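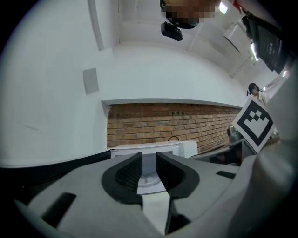

Dos dedos de color gris oscuro y, entre ellos, un objeto redondo y pálido.

La participación sustancial

El comunicado decía que Trarance adquiría una participación «sustancial» en Zaidi, y Aivar Baranauskienė, que lo había redactado, llevaba desde las siete de la mañana contestando llamadas sobre el adjetivo.

—Sustancial es sustancial —repetía—. Como un caldo.

Los periodistas económicos de Kandano eran cuatro y se conocían entre ellos, de modo que a media mañana ya se habían pasado la frase del caldo y dos la llevaban en el titular.

Zaidi era un monedero electrónico. Servía para que los hijos que trabajaban fuera mandaran dinero a sus madres, y para que las madres pagaran la luz, la matrícula del pequeño y, según los datos internos, una cantidad inexplicable de billetes de lotería. Ocupaba la segunda planta de un edificio de la avenida del puerto, encima de una ferretería. Trarance había empezado con mototaxis, después había repartido comida, después medicamentos, y desde hacía un año no repartía nada sin llamarlo ecosistema. Quería entrar en los pagos y no tenía licencia. Zaidi tenía licencia y no tenía dinero. Los abogados de Brostetti, que asesoraban a las dos partes desde pasillos distintos, cobraban por horas y no tenían prisa.

Quedaba un trámite. La ley de Kandano exigía que el socio fundador firmara en persona, con tinta y ante el registrador, cualquier cesión de más de la mitad de las acciones. El socio fundador era Žydrūnas Venckus, y Žydrūnas Venckus no cogía el teléfono.

—¿Ha leído el contrato? —preguntó el director general de Trarance en la videollamada. Salía a contraluz y parecía un testigo protegido.

—Se lo mandamos en marzo —dijo Aivar.

—Eso no es lo que he preguntado.

Aivar bajó a la calle, preguntó en la ferretería y allí le dijeron lo que en la segunda planta no sabía nadie con cargo: que el señor Venckus estaba en el mercado de abajo, en el puesto de doña Remedios, como todas las mañanas.

Lo encontró sentado en un cajón de fruta vuelto del revés, con el móvil de la mujer en la mano y las gafas en la frente. Doña Remedios vendía pescado y no le quitaba ojo al móvil.

—Le ha entrado el dinero del hijo —explicó Žydrūnas sin levantar la vista—, pero la aplicación le pide que confirme que es ella.

—¿Y no lo es?

—Le pide una foto de la cara. Y ella dice que para cobrar lo suyo no tiene por qué peinarse.

Aivar se quedó de pie entre dos barreños. Llevaba los zapatos de las firmas.

—El registrador cierra a las dos —dijo.

—El registrador cierra cuando se aburre. Doña Remedios, míreme aquí. No sonría, que luego no la reconoce.

El teléfono pitó. La mujer lo recuperó, miró el saldo, lo volvió a mirar a más distancia y se lo guardó en el delantal. Después envolvió una caballa en papel de periódico y se la puso a Žydrūnas en las rodillas. Él intentó pagarle. Ella le dijo que no fuera maleducado.

Subieron la cuesta a pie, él con la caballa y ella con la carpeta. Aivar aprovechó para repasar las condiciones: la marca Zaidi se mantendría, el equipo se mantendría, él seguiría como presidente durante 2 años, prorrogables.

—¿Presidente de qué?

—No ejecutivo.

—O sea, de nada.

—Con despacho.

—Ya tengo un despacho. Está encima de la ferretería.

—Este tendría ventanas.

Žydrūnas lo pensó durante media cuesta. Había montado Zaidi con 2.000 escudos, prestados por un cuñado que desde entonces contaba la historia en todas las bodas y que en cada una había prestado un poco más. Al principio apuntaban las transferencias en una libreta y las cuadraban de noche. Tuvieron 50 clientes y creyó que aquello ya era una empresa; luego tuvieron muchos más y empezó a sospechar que no. La cadena de bloques llegó después, con un inversor que la puso como condición. Debajo, durante una temporada, siguió estando la libreta.

—¿Qué es la inclusión financiera? —preguntó de pronto.

—Sale en el segundo párrafo del comunicado.

—Por eso lo pregunto.

Aivar había escrito esa expresión en nueve comunicados y nunca le habían pedido que la definiera. Dijo algo sobre el acceso y algo sobre la población no bancarizada. Él asentía con mucha educación y la caballa iba calando el periódico.

En el registro los esperaban tres abogados de Brostetti, dos por una parte y uno por la otra, aunque se habían sentado de manera que no se distinguía. El contrato tenía 200 páginas y estaba encuadernado en azul. El registrador, un hombre con manguitos, pidió que se retirase el pescado de la mesa. Uno de los abogados lo sostuvo durante el resto del acto y lo facturó, como se supo más tarde, en el apartado de custodia.

—Página doce —dijo Žydrūnas.

Se hizo un silencio. La página doce no la había mencionado hasta entonces ninguno de los presentes, y dos de los tres abogados la buscaron con verdadera curiosidad.

—Dice que el comprador podrá «optimizar los puntos de atención presencial».

—Es una cláusula estándar —dijo el abogado sin pescado.

—¿Cuántos puntos de atención presencial tenemos?

Aivar abrió la carpeta y pasó hojas. El anexo de activos recogía los servidores, la licencia, once mesas y una máquina de café en régimen de alquiler. En la línea de atención presencial figuraba uno. Sin dirección.

—Creo que es usted —dijo.

—Creo que es el cajón —dijo él.

Hubo que llamar al director general, que seguía a contraluz. Preguntó cuánto costaba el cajón. Se le explicó que nada. Preguntó entonces por qué estaban hablando de él, y como nadie supo responderle en términos que le cupieran en una diapositiva, autorizó una enmienda. La redactó Aivar a mano, en el margen: el punto de atención situado en el mercado de abajo se conservaría en su estado actual, mañanas de ocho a once. El registrador la leyó en voz alta, tachó una coma y puso el sello.

Žydrūnas firmó despacio, con una letra de colegio. Luego reclamó la caballa.

El comunicado corregido salió a las cuatro. Añadía un párrafo sobre el compromiso de Trarance con la red de proximidad, que Aivar escribió en singular y que alguien de la central pasó al plural antes de publicarlo. Llamó uno de los cuatro periodistas para preguntar cuántos centros componían la red.

—Un número sustancial —dijo ella, y fue a buscar algo con que limpiarse los zapatos.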